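Teaching robots to tidy up, one stack of bowls at a time

Sun 12 September

I've been following the Flundinau project for a while now, and this week they finally put out some results I can get my teeth into. If you've ever wondered how you get a robot to clear a table without it flinging your crockery at the wall, read on!

The short version is that the team has more or less stopped driving robots about by remote control to collect its training data. Instead, people pick up a hand-held gripper with a camera on it and just do the job themselves, at home, on their own furniture. The recordings then go off to train the software that runs the arm back in the lab. It's not a brand new idea (plenty of groups are at it), but Flundinau wanted to know how much the mess of a real house helps.

Quite a lot, by the sound of it. Gwenllian Mostyn, who leads the work, told me they gathered 618 recordings across 6 homes, all of them to do with picking up and moving bowls and plates. They then trained one version on the whole lot and another on 200 recordings made at a single clean bench, and let both loose in a kitchen neither had met before. The homes version managed the job far more often. She wouldn't give me the exact scores until the paper is out in December, which is fair enough, though I did try.

Stacks are the hard bit. Get the fingers on the rim of a steel bowl with another one nested inside it, add a few plates on top of that, and you've got shiny metal throwing light everywhere and a load that can shift as you lift.

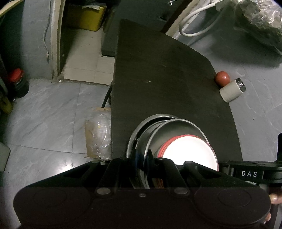 What went wrong

Plenty, and I like that they've owned up to it. Myfanwy Parri, who sorted through the recordings, says the early ones were too fast. People are quick with their hands and the arm simply couldn't keep up, so everyone was asked to slow down a bit and start again. Reflections were a pain too – the software would sometimes go for the bright patch on a bowl and miss the rim completely.

They've also only tried five kinds of bowl so far, so I wouldn't hand over the good china just yet. Glass is next on the list, and Myfanwy didn't sound thrilled about it. I've asked if I can come along and have a go with the gripper when they start.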